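Chapter 6
Paths, Verges and Surface Water

Learning aims

After studying this chapter, the student should be able to:
name the main parts of an unpaved path and its verge;
explain how loose stone behaves under feet, wheels and rain;
record the condition of a gravel surface in the field;
choose a suitable repair for ruts, bare soil and exposed stone.

Introduction

Chapter 5 dealt with paved walks, where the surface is sealed and water is led away by drains. Most rural paths have no such surface. They are made of crushed stone laid over packed soil, and they change shape a little with every season. A person who manages land must be able to read these changes and decide which of them call for work.

The Mandholm estate, used as the main case in this part of the book, keeps 3,618 meters of gravel path. Much of it was laid without a formal design, along lines that farm carts had already worn. The estate inspects each path in February, when the grass is short and the edges can be seen clearly.

6.1 The parts of a path

The traveled way is the strip on which people and vehicles move. Its middle often differs in color and texture from its sides, where traffic is lighter and coarse material tends to gather. The verge is the ground next to the traveled way. It may lie level with the path, fall away from it or rise above it. A raised verge holds water on the path unless openings are cut through it at intervals.

Verges are seldom uniform. Low grass, bare soil and scattered rock may all occur within a few steps, and each responds to rain in its own way. Grass slows the water and holds the soil. Bare patches shed fine particles, which wash onto the gravel and fill the spaces between the stones.

6.2 Recording the surface

The Miletti method, followed throughout this chapter, divides a path into sections 100 meters long. For each section the observer notes the width at both ends, any ruts, any stones set into the surface, and the plant cover on each side. Trees close to the path are also entered, as their roots and shade affect how quickly the ground dries.
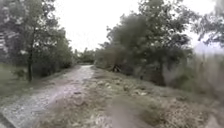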